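Februar, kurz nach halb sieben abends

Ich kann mit der Zunge über die Innenseite meiner unteren Schneidezähne fahren, und da ist nichts. Glatt! Nach elf Tagen Zahnseide und gestern einer Stunde auf dem Stuhl ist das ein Gefühl, das ich am liebsten jedem erzählen würde, der mir im Treppenhaus begegnet. Habe ich nicht gemacht, deshalb steht es jetzt hier.

Also der Reihe nach, solange ich es noch frisch habe. Die Praxis in der Nestmontstraße hat seit dem Herbst eine neue Dentalhygienikerin, Mihret Yilma, und bei ihr war ich gestern zur ersten richtigen Parodontitisvorsorge. Vorher hatte ich immer nur »Zahnreinigung« gesagt und damit gemeint: jemand poliert, ich gehe nach Hause, es schmeckt nach Minze. Diesmal hat sie zuerst gemessen. Mit einer dünnen Sonde, rund um jeden Zahn, und sie hat die Zahlen laut angesagt: zwei, drei, zwei, drei, drei, vier. Ich lag da und habe mitgefiebert wie bei einer Lottoziehung. Bei jeder Zwei habe ich innerlich gejubelt, bei der ersten Fünf (oben rechts, hinterer Backenzahn, natürlich der) ist mir kurz das Herz in die Hose gerutscht.

Sie hat es mir dann am Bildschirm erklärt, und zwar so, dass ich es wirklich verstanden habe. Bis drei Millimeter ist in Ordnung, ab vier wird hingeschaut, und die Fünf ist eine Stelle, an der ich mit der Bürste einfach nicht ankomme. Blutungsindex: 57 Prozent. Das klang furchtbar, und sie hat auch nichts schöngeredet, aber gleich gesagt, dass sich gerade dieser Wert oft gut bewegen lässt, wenn man zwischen den Zähnen sauber macht. Zwischen den Zähnen! Ich putze seit Jahrzehnten zweimal täglich, mit der guten elektrischen, mit Sanduhr früher sogar, und habe die Zwischenräume behandelt, als gehörten sie jemand anderem.

Nun zu den Bürstchen. Ich bin völlig begeistert von diesen kleinen Dingern und weiß, dass das für Außenstehende schwer nachzuvollziehen ist. Mihret Yilma hat fünf Größen durchprobiert und mir einen Zettel mitgegeben, auf dem mein Gebiss wie ein U-Bahn-Plan aussieht: vorne Rosa, an den Eckzähnen Orange, hinten Rot, und an der Problemstelle Blau. Die Blauen hatten sie nicht mehr da, die muss ich mir in der Vandenberghe-Apotheke holen. Rosa geht vorne unten nur mit Geduld, man muss sie ganz leicht schräg ansetzen und darf nicht drücken. Gestern Abend habe ich dafür ewig gebraucht und danach Nackenschmerzen vom Vorbeugen gehabt. Heute früh ging es schon flotter.

Was ich mir merken will:

- Bürstchen vor dem Zähneputzen, abends
- ohne Zahnpasta
- nach jedem Zwischenraum kurz ausspülen
- wenn es blutet: weitermachen, vorsichtig
- Blau nur an der einen Stelle, sonst passt es nicht durch

Dann war da noch die Sache mit dem Knirschen. Sie hat an den Kauflächen kleine blanke Stellen gefunden und gefragt, ob ich morgens manchmal einen müden Kiefer habe. Ja! Seit bestimmt einem Jahr, und ich habe es immer auf das Kissen geschoben. Die Zahnärztin kam dazu, hat auf meine Kaumuskeln gedrückt (links viel empfindlicher als rechts) und vorgeschlagen, es mit einer Schiene für nachts zu versuchen. Abdruck kam gleich dran, mit einem kleinen Scanner statt mit der rosa Pampe, vor der ich mich seit der Schulzeit gefürchtet habe. Nach ein paar Minuten drehte sich mein Oberkiefer auf dem Monitor, in Farbe, von allen Seiten. Ich hätte mir das stundenlang ansehen können. Der eine Schneidezahn ist deutlich mehr gedreht, als der Spiegel es zugibt – und er gefällt mir trotzdem.

Die Schiene macht das Labor Larnedeo, das dauert wohl zwei Wochen. Ob ich mit so etwas im Mund schlafen kann, weiß ich noch nicht. Riet schwört darauf. 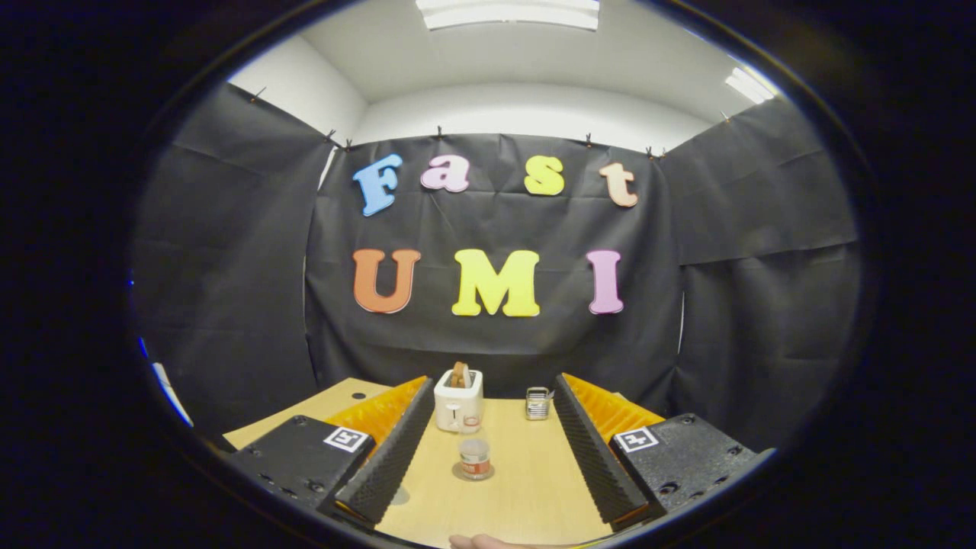 Überhaupt Riet. Riet De Smet hat mich ja erst dazu gebracht, den Termin endlich zu machen, nachdem ich ihn dreimal verschoben hatte. Vorhin am Telefon haben wir fast eine Stunde nur über Zähne geredet, was mir vor einem Jahr noch sehr alt vorgekommen wäre. Sie hat ihre Schiene seit dem Sommer und sagt, die ersten Nächte seien komisch, man speichelt viel und lispelt beim Gutenachtsagen, und danach vergisst man sie. Sie reinigt ihre mit einer weichen Bürste und lauwarmem Wasser, niemals heiß, weil sich das Material verziehen kann. Das frage ich bei der Abholung noch einmal nach.

Mit der Zusatzversicherung habe ich heute Mittag auch noch telefoniert. Die Sastivo übernimmt einen Teil der Reinigung, wenn ich die Rechnung bis Ende des Quartals einreiche, und bei der Schiene wollen sie zuerst den Kostenplan sehen. Die Frau am Telefon war unglaublich nett und hat mir sogar das richtige Formular genannt, das auf der Internetseite unter »Sonstiges« versteckt ist. Der Plan liegt jetzt in der Küche unter der Obstschale, damit ich ihn morgen früh einscanne. Nicht vergessen!

Und essen durfte ich gestern auch gleich wieder, nur bitte nichts, was stark färbt. Also kein Rote-Bete-Salat, kein Curry, und der schwarze Tee ist mir wirklich schwergefallen. Heute dann zwei große Becher hintereinander. Mit Zucker habe ich ihn zum Glück nie getrunken, dafür hat Mihret Yilma mich ausdrücklich gelobt, und ich bin fast ein wenig gewachsen auf diesem Stuhl. Weniger gelobt hat sie die getrockneten Aprikosen, die ich am Schreibtisch den ganzen Nachmittag lang nebenher esse. Die kleben, und es wäre besser, sie auf einmal nach dem Mittagessen zu essen als alle zwanzig Minuten eine. Das probiere ich ab morgen aus. Die Tüte habe ich schon vom Schreibtisch in den Schrank geräumt, ganz nach oben.

Der nächste Termin ist in drei Monaten, dann wird wieder gemessen. Ich hoffe so sehr auf eine Vier oben rechts! Und beim Blutungsindex auf irgendetwas deutlich unter der Hälfte.

Jetzt noch schnell zur Apotheke, bevor sie zumacht, zwei Packungen Blau und eine Rosa. Von den Rosafarbenen habe ich heute früh schon die erste verbogen.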